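Equipment Review: Plenus Portable Scoreboard

Reviewed for the Ondell Sports Centre by Benvinda Coelho, Events Office

The Plenus is a free-standing electronic scoreboard intended for indoor courts and small outdoor grounds. The centre bought one in February and has since used it at 21 fixtures, covering netball, basketball and five-a-side football.

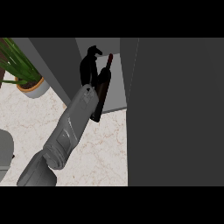

JITCOMBE, July 26, 2018

Assembly requires two people. The stand locks firmly and the display can be raised to head height or above. Digits were legible from the back row of our main hall, which seats nearly 1,000 spectators. In direct afternoon sun on the outer pitch they were noticeably weaker, and officials were asked to call the score at each interval.

The control handset is well laid out. Table officials with no previous experience learned the basketball settings within one session. Correcting a team foul entered in error takes four key presses, and this should be simpler.

The battery supported a full day of junior netball without recharging. The horn is loud enough for a busy hall, although its volume cannot be adjusted.

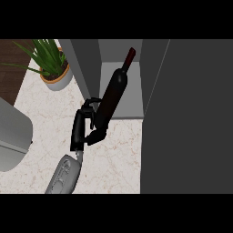 Cost and Support

The unit was supplied by Sembiring at £287, with a carrying case and a 30-month guarantee. A replacement charging lead was requested in the spring and arrived within the week. Spare handsets are sold separately.

The Plenus is recommended for clubs and schools whose fixtures are held mainly indoors. Those wishing to borrow the centre's unit should apply in writing to Jarlath Ní Mhurchú at the Events Office.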